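Small Office Practice, Unit 5: The Desk and What Lives on It
Handout by Gemechu Birhane

Hi all! A few of you asked for the notes from the desk session in writing, so I've typed up mine and tidied them a little. Read them before the Larnisberg visit, please, and bring a pen.

Start with the top itself. I like a light one. Paper clips show up on it, staples show up on it, and you don't lose a dark pen cap for a week (I have done this on a black desk, more than once). Pale wood grain is also kind to small scuffs. Check three things on any table you're thinking of ordering: the corners, the surface, and where the cords go. Rounded corners are my favorite, especially in a narrow room where people squeeze past with folders. For cords you want a grommet hole near the back, so the lamp cable drops straight through. 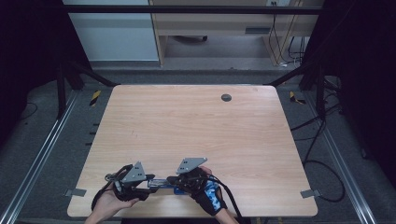 Fig. 1. Light wood-grain top with rounded corners and a round, dark gray cable grommet.

The Varkum catalog we passed around in class has 19 tops and the Mikkelsen one has more, but please don't go by the catalog pictures alone! Ask for the size of the hole. A big plug won't go through a small grommet, and then you're stuck with a cord hanging over the front edge and somebody's knee in it.

Now the part I always get carried away with, small tools. My rule is that a thing used every day stays on top and a thing used once a week goes in a drawer. Scissors and tape are up for debate, and I know half of you disagree with me about the hole punch.
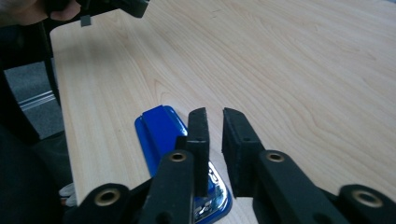
Staplers I feel strongly about. Buy a bright one, because a bright one comes home again when it gets borrowed. Before you trust it with a report, try it on 2 sheets and then on 5, and turn the paper over to look at the legs of the staple. They should lie flat. If they curl or stick up, check that you have the right size of staples in it, which is the cause more often than you'd think. When one jams, open the top all the way and work the bent staple out with a remover, never with a fingernail.

For next time: draw your own desk from above, mark where the cords run, and circle anything you haven't touched since the start of September. Skarerard group, you're doing the front counter instead, so come and see me for the measurements.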